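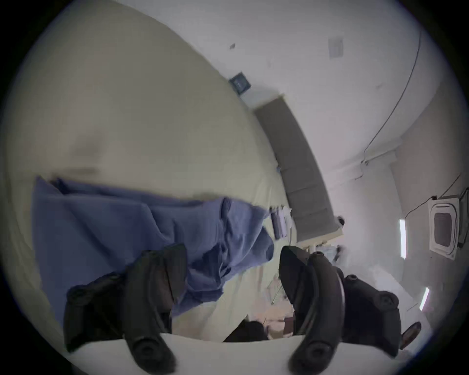

Progress report to the Fjeld fund, second period
Project: Learning household cloth tasks from hand-held gripper recordings
Covers the months through October

Summary

We are very happy with where the project stands. The bedding set is finished, the first full round of training is done, and the main question in our proposal now has a first answer that we can stand behind. We asked whether a robot arm could learn to handle large soft things (blankets, sheets, covers) from recordings made by people using a hand-held gripper in real bedrooms, with no robot in the house at all. So far it can do a good part of the job, and it does it on beds it has never met before.

Recordings

The set now holds 3,864 recordings, collected in 30 bedrooms. Of these, 1,908 are blanket tasks: picking up a bunched end, pulling it flat, folding it back on itself. The rest are sheets, pillow covers and small folded items. Our proposal promised fewer rooms than this, and the extra ones have paid off more than we dared hope (see Results).

Each person gets a short practice session with the gripper, and then works through a task card at their own pace. We dropped the long written instructions from the first period. People did better with a card and one practice fold, and their movements look a lot more natural -- they let the cloth hang, they shake it, they change their grip halfway. Those are just the moves our old lab recordings were missing.

The wide lens stays. We spent some weeks comparing it with a narrower one, and the wide view won easily. A blanket is big. When the fingers are close to one corner, the model still needs to know where the rest of it is, and the wide view also gives the tracking plenty to hold on to: headboards, ceiling fittings, light strips, the line where wall and ceiling meet. Plain bedding on its own gives it very little.

Results

We trained three versions of the model on the Cavska arm, which carries the same fingers as the hand-held tool. The first used recordings from a single room. The second used 13 rooms, and the third used all 30. The number of blanket recordings was kept the same in each, so that only the variety changed.

The single-room model did well in its own room and badly everywhere else. It would often reach for the place where the blanket used to be. The 13-room model was much steadier. The full model was the best of the three in every test bedroom, and it was the only one that would let go of a bad grip and try again without being stopped. Seeing that for the first time was a great afternoon for all of us!

What this means in practice is that more rooms help more than more tries in the same room. We suspected this when we wrote the proposal, but the size of the effect surprised us, and we have changed our recording plan to match.

Things that went less well

Tracking still drops out when the tool is pushed deep under a blanket and the lens is covered. We lost a fair number of recordings this way early on. A new check in our Tokden software now marks these gaps the same evening, so the task can be repeated while the person is still available. It doesn't solve the problem, it only means we hear of it sooner.

Finger opening was a second headache. With thin sheets, the difference between holding one layer and holding two is tiny, and the current pads don't tell us which it is. The model picks up two layers more often than we would like. We have ordered softer pads from Furnska and will test them on sheets first.

Folding is also behind pulling flat. The first fold usually goes fine, the second one drifts, and the edges end up well apart. We think the model needs to step back and look between folds -- people do this without thinking, but on our cards we had asked them to move straight on to the next step. The new cards leave room for a pause.

Spending

We are within budget. Travel came in a little under plan, and we would like to move the difference to recording time in more bedrooms. No other changes are requested.

Next period

Work will start with the pad test and a repeat of the two-fold task using the new cards. After that we plan to add bedrooms with patterned bedding, as plain covers are overrepresented in the current set. We will also run the full model on a second arm to see how much of the skill carries over when the reach is different.

The bedding set and its task cards will be shared with the fund's other projects as soon as the privacy check on the rooms is complete. Two groups have already asked for it, and we can't wait to see what they do with it.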